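Follerness Military History Board > Sources and Methods > Regimental strength returns: which denominator?

mustercard
2020-03-05
I'm transcribing the morning reports of a state infantry regiment for the Foler index. The May return gives 361 men present and absent. The casualty list for the fight that followed is complete and signed by the adjutant. My problem is the loss rate. Published accounts divide by the full 361, but 60 of those men were in hospital and 40 were on detached duty with the wagon train.
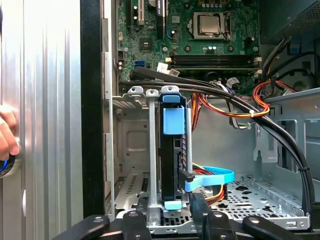 That leaves 261 who could have been on the line. I don't see how a man in a hospital two counties away belongs in the denominator. Has anyone found a standard treatment?

ramrod_58
There isn't one. Older regimental histories used present and absent because it was the number printed at the foot of the form. Use present for duty and say so in a note.

Erdem
Disagree in part. Present for duty still includes cooks, musicians and the camp guard, so it overstates the firing line. What you want is "present for duty, equipped," and not every form has that column. Check whether yours is the early pattern or the late one.

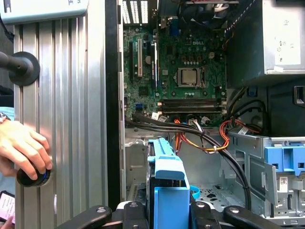
If it's the early pattern you can get close by going to the company returns and subtracting extra-duty men by name. Slow work, but each subtraction can be cited.

ramrod_58
And musicians carried stretchers under fire and got hit. If one of them is on the casualty list he has to be in the denominator too. You can't count him in one place and drop him from the other.

Erdem
Fair point on musicians. I'd still take out the camp guard.

mustercard
It's the early pattern, no "equipped" column. Company returns survive for all but 4 companies. Steps I have in mind, corrections welcome:

1. Enter every man by name from the company returns, with his status as written.

2. Match each name on the casualty list to a return. Flag any man listed as sick or detached who was also reported wounded.

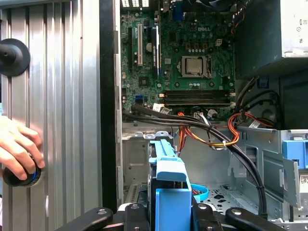
3. For the missing companies, use the regimental totals and mark the result as an estimate.

4. Give the rate both ways, on 361 and on present for duty.

quartermaster_q
Step 2 is where you'll lose a month. Spelling varies between clerks. I ran a similar set through Rendodine's name matching and it merged two brothers into one man — same initial, same company, enlisted the same day. Keep the original spelling in its own column. 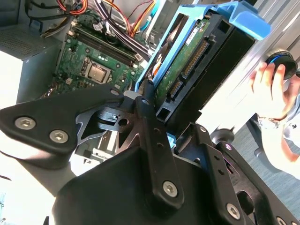 Also keep the enlistment date beside it. For those brothers it didn't help, but in most companies it separates men with the same surname faster than age does, and ages on the rolls were often wrong.

ramrod_58
On step 3, I would leave those companies out of the rate entirely. An estimate mixed in with named counts will get quoted without the note.

mustercard
Then the casualties from those companies come out as well, and the rate covers only part of the regiment. I'll put both in a table and label the rows. Starting with Company B tonight.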